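Student Projects / Robotics / Reports

Do the rules fit the desk? A check of our lab's safety sheet for small robot arms

Iason Zervas
Project report, second draft, Sun 6 June

Our course hands every group the same two-page safety sheet before they switch on an arm. It was written for the Prothero lab, which has bolted-down benches and a painted line on the floor. Most of us don't work there. We work at ordinary office desks, and I wanted to know how much of the sheet still makes sense once the arm is next to somebody's monitor.

My starting view was that most of it doesn't. I've moved a little since then, but only a little.

What I did

I read the sheet line by line and sorted each rule by one question: could a person walking past tell whether it was being followed? Then I went through the run logs that the Elik and Pokura groups kept between November and the end of the spring term. Together they hold 3196 runs. I threw out the ones with no operator initials and read the notes on the rest. I did not run any new trials, so nothing in this report is a measurement of how safe the arms are.

What the logs say

Of all those runs, 59 ended with someone hitting stop. That sounds reassuring until you ask what made people hit it. The notes mostly say "stopped" and nothing else. One group wrote a reason nearly every time and the other almost never did, so comparing them tells you who likes writing notes. I was asked in the first review to make a chart of stops per week. I have left it out because I don't believe it would mean anything.

The speed rule

The sheet caps the gripper at 150 millimeters per second when a person is within reach. Fine, but the control software we use (Vultik) shows speed as a percentage, and the sheet doesn't say what percentage that is. Both groups set the slider to 50 and moved on. When I asked how they chose it, the answer was that the group before them had used it. A limit in one unit and a slider in another is a rule on paper only.

The clear area rule

"Keep the work area free of items not needed for the task." Every group signs this. I doubt any group has met it, and I'm not sure the person who wrote it ever tried to at a shared desk. The word "needed" does all the work. A closed laptop can be a handy flat surface for the object you're picking up, and it is also an expensive thing to put under a bottle of water.
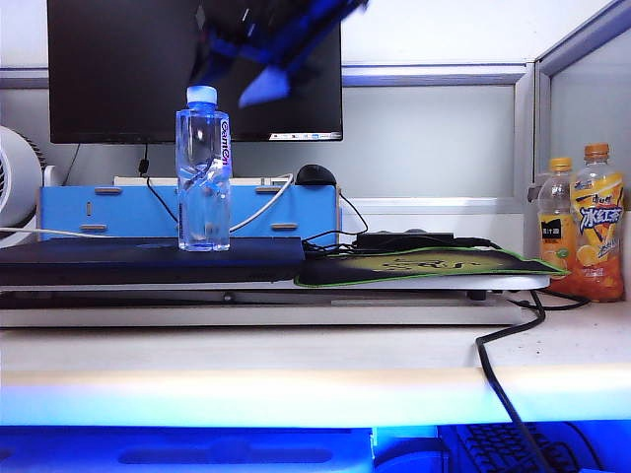

The sheet has a separate line on liquids, which says open containers are not allowed within reach of the arm. It says nothing about closed ones. A bottle with its cap on passes, even when it stands on a computer with a power adapter and loose cords a short way off. I think that is a hole in the rule. A gripper can squeeze or tip a soft plastic bottle, and a screw cap is only as good as the last person who closed it.

Cables get one sentence, about tripping. Nothing covers a cord on the desktop that a moving finger could catch.

What I would change

Give the speed limit as the slider value for each arm, and have a staff member check it. Use empty bottles, or fill them with dry rice when the weight matters. Take laptops and power adapters out of the arm's reach, and name them in the rule so there's no arguing about "needed." Add a required reason box to the stop log.

I would drop the signature line. It was on every form I read, including the ones with no initials on the runs, and I can't find a case where it changed what anybody did.

Open points

My supervisor thinks the clear area rule works as a reminder even if it is never fully met. That may be so. The logs can't settle it, and I would want to watch several sessions at different desks before agreeing. I also haven't seen the sheet's earlier versions, which might explain where the liquids line came from. I've requested them from the Prothero lab and had no reply so far.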